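Kenico Messenger review: a month with a calmer family chat

I have been the unofficial keeper of our family group chat for longer than I care to remember, and when my aunt's third "did anyone see my message?" in one morning came through, I finally went looking for something better. My neighbor Regula Haslinger had been using Kenico with her choir and kept telling me how much she liked it, so in April I moved my whole family over, a few of them grumbling all the way, and we have been on it since.

Setting it up was easier than I feared. You sign in with a phone number, pick a name, and it asks whether you'd like to bring in your contacts. I said no to that, and I was pleased to see it didn't ask me again every time I opened the app. You make a group, you get a link, you send the link. My cousin Isamu Ebihara was in before I had finished typing my hello, and my father-in-law took most of an evening and two phone calls, but he does that with everything and I wouldn't hold it against Kenico.

What I love most is the way it handles topics. Inside one group you can start a little side conversation with its own title, so "Grandma's birthday" and "who has the folding chairs" don't get tangled up with each other. Each one can be muted on its own. If you have ever tried to find one address in a chat that also contains forty jokes and a long argument over parking, you will know how good this feels! When a topic is finished you can close it, and it slides down to the bottom of the list where you can still open and read it.

Search is very good too, much better than I'm used to. It finds words inside old messages quickly, and you can narrow it to one person. I typed "recipe" and Lindalva Holanda's name, and up came the cheese bread instructions I had been meaning to ask her for again. It doesn't forgive spelling mistakes, though, so if your family types the way mine does, try a few versions of the word before giving up.

Notifications took me a while to get right. Out of the box, Kenico buzzes for every message, every reaction and every person who joins, and on the first day my phone nearly walked off the kitchen counter. The settings are all there, but they are split between the app's main menu and each group's own page, and I kept changing one and wondering why the other hadn't followed. My advice is to turn off reactions in the main menu first and then go through your groups one at a time. There is a quiet hours option as well – mine starts at 9:30 in the evening – and that one has worked perfectly.

The free version lets you have 30 people in a group and 20 open topics. We are a big family and we're still under both. The paid version raises the group limit to 70 people and adds scheduled messages, which I tried for the free trial and liked very much for birthdays, but not enough to pay for every month. If you run a club or a team you may feel differently, and Regula's choir does pay for it.

Voice messages are my one real complaint. They record nicely, but if you switch to another topic while one is playing it stops, and when you come back it starts over from the beginning. With my Uncle Jianguo Cai's messages, which are more like radio programs, this is a genuine hardship. I wrote to support and got a friendly reply the next afternoon saying they'd passed it along. I'd also like a larger text size than the biggest one they offer now.

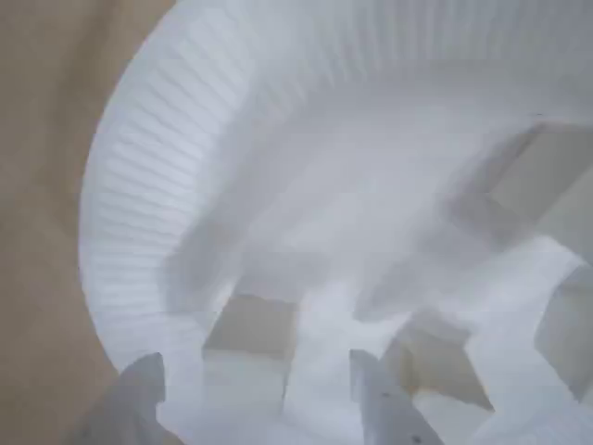
Kenico's photo sharing gives you two choices when you send, "Quick" and "Full," and I would encourage you to learn the difference early. Quick is fine for faces and sunsets and most of what gets passed around in our chat. It's the small, repeating stuff that tells the two apart, like the fine ridges pressed all around the rim of a white paper plate, where you want each thin crease to stay crisp and separate from the one beside it. For anything like that, or for a photo of a letter somebody needs to read, I choose Full and put up with the longer wait. You do have to pick it each time, as there is no way to make it the default, and I hope they fix that soon. I'm keeping Kenico either way, and so is my aunt, who has found the little checkmarks that show her message has been seen.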